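Minutes of the meeting of the Silora Food and Nutrition Group

Date: May 17, 2020
Present: nine members, and one guest from Vermeulen (supplier of dried fruit and nuts)
Apologies: received from two members

1. Minutes of the last meeting
The minutes of the February meeting were read and accepted with one correction. In item 3 the word "lentils" should be "chickpeas".

2. Nut and seed information sheet
The group discussed the second draft of the sheet on walnuts, almonds and pumpkin seeds. Most members found it clear, but too long for the counter at the Zelance clinic. It was agreed to shorten the part on vitamin E and to keep the part on fibre as it is. One member asked that the sheet does not promise any cure -- it should only say that nuts can be part of a balanced diet. This was agreed by all.

The allergy warning will be moved to the top of the page and printed in a darker colour.

3. Printing
The quote from Wimex for 700 copies is 304 dollars, folded, with delivery included. The group had before a lower price from another printer, but the paper was thin and the ink came off on the fingers. Wimex was accepted. The order will be placed when the text is final.
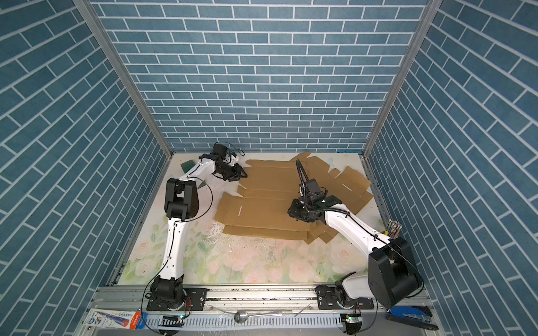
A member asked if the sheet can be made also in large print. The guest said that Vermeulen did this for its own leaflets and many older customers were glad of it. It was decided to print 34 of the 700 copies in large print, if Wimex does not ask extra for this.

4. Portion size
There was a long discussion about the word "handful". Some members feel it is friendly and easy to remember. Others feel that hands are very different, and would prefer grams. No decision was made. Both versions will be shown to a few clinic visitors before the next meeting.

5. Recipes
Of the recipes which were sent in, 4 will go on the back of the sheet. The walnut and beet salad needs to be tested again, as the dressing was too sour. The oat bars must have less honey.

6. Other business
The key for the meeting room should be returned to the front desk of the centre, also when we finish late.

The next meeting will be announced by email. Members are asked to send their changes to the sheet before then.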